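Bench notebook, Flendero cell, April 6, 2018
Working rules for PC teardown with the gripper

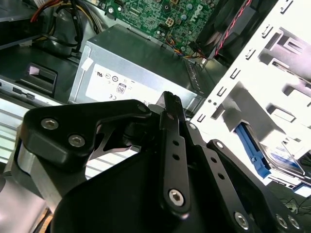 What speed limit applies once the fingers are below the rim of a case?
100 mm/s, for every move, including the retract. Above the rim the old limit of 200 stays.

Went through the draft Unnithan checklist today and marked it up. Changes I want in before Zostisa gets a copy:

Power cord out of the wall and off the bench before the arm is enabled. The draft only says "unpowered", too vague. After that, hold the power button for a few seconds and wait 600 seconds on the timer.

Power supplies come out whole. No gripping on the vent side, and never open the housing, by hand or otherwise.

Cables: unplug at the connector. If a cable lies across the approach path, stop and move it by hand with the arm in hold. We don't push through wires with the fingers.

Boards are touched by the edges only. Wrist strap for whoever is reaching in — the draft left this out completely.

Drives stay in their caddies until they are logged. Log number first, then the bin.

Check finger screws for tightness at the start of each shift and write it down. Item 178 in the Trindutent log is still open on this, no torque value given. Need to ask again.

Not settled: who may clear a stop when the fingers are inside a case. For now, the person at the pendant and no one else. Review in July with the rest of the cell rules.

Marked-up copy is in the blue binder.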